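Recording demonstrations with the wrist camera

Start each session with a dry run of 3 episodes and discard them. Set the episode length to 27 seconds and check that the clock on the recorder matches the arm controller - a mismatch will spoil the labels.

Begin every episode with the gripper low over the bare wood, then hold still for one second before moving. 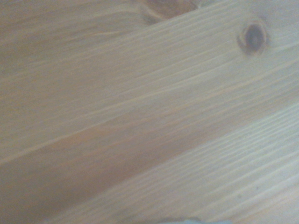

Save the episode under the task name and the operator's initials. After every 6 episodes, change the starting pose by hand. Kidero needs more than 1000 episodes per task before training. Send failed ones to Zamfira Nistor, marked "fail".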